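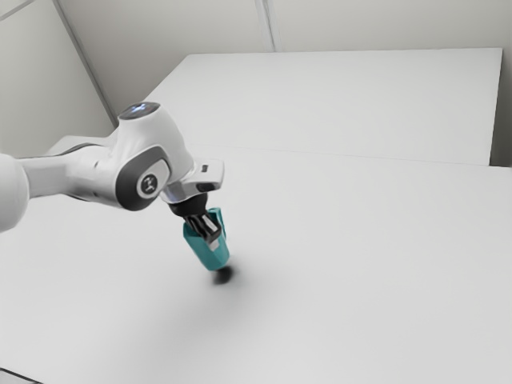 Minutes of the staff meeting, Prokodby packing hall

Month: January
Chair: Annick Beaudoin
Present: day shift packing, evening shift packing, maintenance, one member of the planning office
Apologies: goods-in

1. Minutes of the last meeting

Accepted with one correction. The request for new floor mats came from the evening shift, not from maintenance.

2. The arm on the cup line

The chair went over where things stand. The simulation work is finished for the picking of single cups, including the teal faceted cup from the Irden range. In the simulation the cup is held between two fingers and carried over a plain white table. Packers pointed out that the real bench has a raised lip, a tape dispenser and usually a stack of dividers on it. Planning will add these to the model before anyone draws conclusions about speed.

The trial order for Lumard was 3087 cups. Day shift packed all of it by hand, as agreed, so there is a figure to compare with. The arm will be given the same size of order when it is installed.

A packer asked who decides that a cup is chipped if no one picks it up. At present this is done by feel, with a thumb around the rim. The arm will not check for chips. Agreed that inspection stays with people and will be done before the cups reach the arm. This is a change from the present order of work, where the same person checks, wraps and boxes.

3. What changes for the packing team

The chair said no jobs will be cut because of the arm. Asked whether this was in writing, she said it was not yet. She will ask for a letter from management and post it in the break room.

The plan as it stands:

Inspection becomes its own post, two people per shift.
Wrapping stays by hand for the Thân bowls and anything with a handle.
Placing cups into trays goes to the arm.
Closing and labeling boxes is unchanged.

Several people said inspection all day would be hard on the eyes and dull. Evening shift proposed a change of post every 30 minutes. Day shift would like a longer turn, as moving around the hall takes time. No agreement. Each shift will try its own way for the first month and report back.

Maintenance asked for training before the arm arrives — last time it came after. They want two people from each shift trained to stop the arm, clear a dropped cup and start it again. The chair supports this. Training will be in paid hours.

4. Pay grades

The question was whether someone trained on the arm moves up a grade. The chair does not have an answer. She will bring one to the next meeting.

5. Breakages

Some 134 cups were broken in packing last quarter, most of them at the tray step. Planning expects fewer with the arm. Evening shift asked that breakages at the arm be logged separately and not against the shift on duty. Agreed.

6. Other business

The light over bench 8 is still flickering. Maintenance has the part.
Lockers will be moved to make room for the safety fence. A list of affected lockers will go up by the time clock.

Actions

Annick Beaudoin: letter on jobs; answer on pay grades.
Planning: add bench lip, dispenser and dividers to the model.
Maintenance: training dates; light over bench 8; locker list.
Both shifts: two names each for training, to the chair.

Next meeting in the break room, same time, after the handover.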